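Refilling and Refolding a Card Folder

Prikska Office Notes, paper goods section
Last revised 2024-05-27

This page covers thin card folders of the kind sold flat under the Justden and Wurnham names: one sheet, one main fold, a bottom flap that turns up inside, and a ring fastener near the fold. The same steps apply to most unbranded folders. Heavier board needs a scoring tool and is covered on the binder page.

What you need

A clear table larger than the open folder
The folder and its insert (pad, loose sheets or both)
A bone folder or the back of a plastic ruler
A pencil and a soft eraser

Emptying the folder

Open the folder and press both covers down on the table. Open the ring with a thumbnail on each side of the split. Do not pull sheets through a ring that is only partly open. The holes tear outward, and a torn hole will not hold after a second refill.

Lift out the pad first, then the loose sheets. Keep the loose sheets in order and face down. If a pad has been stored upright its lower corners tend to curl. Turn it over and leave it under a book overnight before it goes back in. A curled corner catches on the flap each time the folder is closed.

Refolding

Most folders that will not close flat have a second crease next to the original one. It forms when the folder is closed over a stack that is too thick.

1. With the folder empty, find the original fold. It is the sharper of the two lines and runs the full height of the sheet.
2. Mark both ends of it lightly in pencil on the inside.
3. Open the sheet flat and rub the false crease from the outside with the bone folder. It will not disappear, but it will stop leading the fold.
4. Bring the edges of the covers together, hold them, and pinch the fold at the center. Work outward to one end, then to the other.
5. Turn the bottom flap up last. It has to sit inside both layers. If it comes forward to a point when the folder is half closed, it was folded before the main crease was set. Open it and repeat from step 4.
6. Erase the pencil marks.

Work with dry hands. Uncoated card picks up skin oil along the fold and shows it within a few weeks.

Capacity

The Justden folder takes 34 sheets of ordinary copy paper, or one pad and a few loose sheets. The Heo version has a wider spine and takes 102. Leave at least 2 inches clear at the top of the stack if tabs are used.

Placing the pad

Set the pad on the right half with its bound edge toward the top. Close the folder once before fastening the ring. If the cover lifts, move the pad away from the fold and try again.

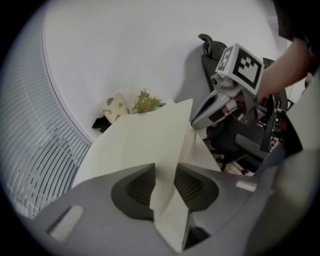
Above, folded card held at the crease. Below, a folder open flat with a pad on the right half.
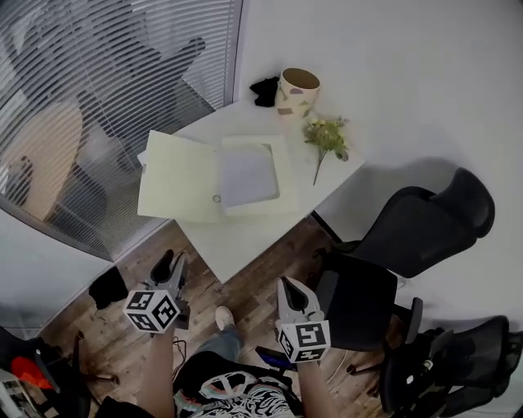

Comments (1)

Si-eun Sung: Step 5 fixed two of mine. I would add that the grain matters. On the Wurnham folders bought before September the grain runs across the fold, and the card cracks on the outside if you pinch it hard at the center. I start at the top edge on those and go down in one slow pass. Does the overnight book trick work on pads with a gummed edge, or does the glue let go?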